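Notes from the August get-together, typed up by me (Elin) from the back of an envelope, so shout if I've got you down wrong.

We started at 6:40 with tea going round. Seren Gittins was in the chair, and apologies came from the Cullgate lot, who were stuck behind roadworks.

1. Last time's minutes
Fine, apart from my spelling of Drullik, which I had wrong all the way through. Fixed now!

2. Toiletries for the wash bags
This took up most of the evening. We have 115 bags promised to the Gwilliam hostel and we still haven't settled how the bottles go in. I like them lying flat at the bottom with the washcloth on top. Seren wants them upright, caps up, so people can see what they're getting (fair point, but they fall over the minute anybody picks the bag up). We went back and forth on this for ages.

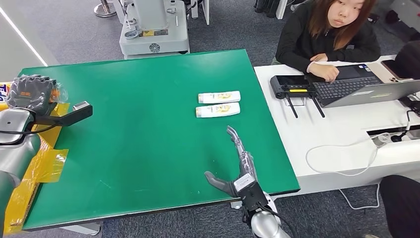 Anyway, flat won it, seven to two, and Seren took it very well. Two bottles to a bag, laid side by side with the caps facing the same way, then the comb and toothbrush down the side. We also agreed to check every cap before it goes in — after the Zedden order we all know what a leaky one does to a pair of socks.

Somebody asked about sticking our own labels on the bottles. I said please no, I spent a whole Sunday peeling the last ones off, and it was dropped.

3. Tables
The green table stays as the sorting table. It has its scuffs and a few marks but it's big and you can spread out on it. The white desk is for writing up the lists, and can we please keep lists and bottles apart this time? I did ask about a second lamp and was told to put it in writing, so I'm putting it in writing.
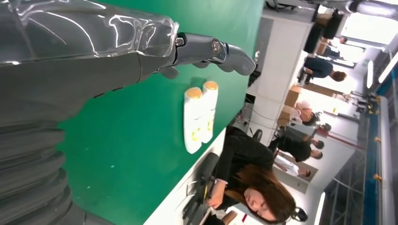

Gwilliam Wash Bag Group — Packing Team

4. Money
We have $40 left in the tin after the washcloths. Drullik will do us combs by the 1000 and nothing smaller, and we don't have anywhere to keep that many, so Seren is going to ask Cullgate if they'd split a box with us.

5. Next packing night
Tuesday, doors at 6:30. Bring your own scissors if you like a sharp pair (ours are hopeless).

To do
Seren: call Cullgate about the combs
Elin Lougher: lists, tea bags, the lamp request
Everybody: washcloths back from the laundry by Tuesday

Finished at 8:15.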